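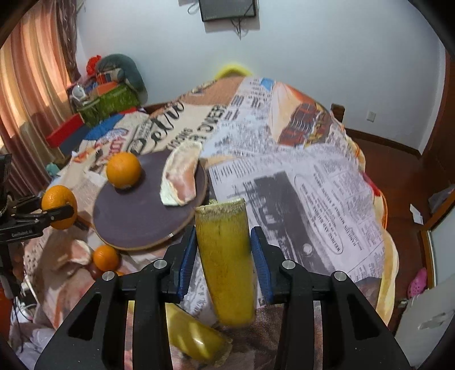
Ticket 630: Connection at Skitton not shown in journey planner
Status: Solved, left open for the return direction
Product: Hullasix journey planner, web version
Opened: October 7, 2026
Category: Timetable and connections

Problem as reported

I travel regularly from Givitz to Yuen with a change of train at Skitton. Until the new timetable was loaded, the planner gave me this connection without any difficulty. I entered Givitz and Yuen, I chose the morning, and I received train 131 to Skitton and then the local train to Yuen.

Now the planner does not offer this journey any more. It tells me to take train 131, to wait in Skitton for the following local train, and to arrive in Yuen 50 minutes later than before. The printed timetable on the wall in Givitz station still shows the earlier local train. I asked the conductor and she confirmed that it is running and that it waits for our train if we are a little late.

I would like to know which one is right, the wall or the planner. I would also like the planner to be corrected, if it is the planner. Other passengers on this line are older people who come to the station only at the time that the planner tells them.

What I have tried already

I searched with another browser. Same result.
I deleted the saved journeys and the cookies. Same result.
I searched from Givitz to Skitton only. Train 131 is shown with the correct arrival.
I searched from Skitton to Yuen only. The earlier local train is shown, with the correct departure and from platform 2.
I searched the whole journey again with "Skitton" typed in the field "via". The earlier train is still missing.

So the planner knows both trains, but it does not want to put them together.

First answer from support

Thank you for your message and for the tests, they save us time. Both trains are in our data and both are running on weekdays. Please do not change your travel plans because of the planner. The printed timetable is correct.

Could you please tell us the following:
What is selected under "Walking speed" in the search options?
Is the box "Step-free route only" checked?
Do you see a small yellow triangle next to the name Skitton when you open the details of the later journey?

Answer from the passenger

Walking speed is on "Normal". I tried also "Fast" and the result did not change. The box for step-free is not checked. When I check it, the result is the same again.

Yes, there is a yellow triangle. I did not notice it before, because on my screen it is very near to the word "Skitton" and looks like part of the line drawing. When I press on it, a text opens: "Transfer time changed at this station." It does not say from what to what.

Note from support, internal, made visible on request

The triangle means that the station has its own transfer time, which replaces the general one. For Skitton this was entered in December, when the underpass was closed and passengers had to walk over the road bridge to reach the other platforms. The underpass has been open again for a long time. The special transfer time should have ended with the works, but the field for the end date was left empty, so it continued.

With the old timetable this did no harm to the Givitz passengers. The local train departed a little later and the long transfer time still fitted. In the new timetable the local train leaves earlier, and the planner decides that the change is too short. This explains why the problem began with the new timetable although the error is older.

The walking speed has no effect here. A transfer time entered by hand for a station is always used as it is.

Steps taken

1. Opened the station record for Skitton and checked that no other works are planned there.
2. Entered an end date for the special transfer time.
3. Loaded the station data again on the test server and searched Givitz to Yuen. The earlier connection came back as the first result.
4. Searched in the same way for all other lines that meet at Skitton. No connection was lost.
5. Copied the change to the public planner.
6. Looked for other stations that have a special transfer time without an end date. One more was found, it is handled in a separate ticket.

Second answer from support

The planner is corrected. It can happen that your browser keeps the old result until you start a new search, so please do not use the saved journey from your list. Delete it, search again, and save the new one.

We have also noted your remark about the triangle. It will be moved to the right side of the line, and the text will tell the new transfer time in minutes. We cannot promise a date for this.

Answer from the passenger

I searched again this evening and I see the correct journey. Thank you, and also for explaining the cause. I was afraid that the local train would be canceled and that the planner knew it before us.

I have one more point. In the direction from Yuen to Givitz the planner now offers a change in Skitton which I think is too short. The local train arrives, and the train to Givitz leaves from the far platform. I can do it if I walk quickly, but with a suitcase or with a child I would not try. Before, this connection was not offered. Can the transfer time be different for the two directions?

Third answer from support

A station has one transfer time for everybody, but we can enter a separate time between two given platforms. We have asked the operator how long passengers should have from the local platform to the far one. When we receive the answer, we will enter it and write to you here.

Until then, if you need more time in Skitton, please open the search options and set "Minimum transfer time" to the value which is comfortable for you. This setting is added for all stations in the journey. It works also with saved journeys, but it must be set before you save.

Ticket remains open for the return direction only. Waiting for operator.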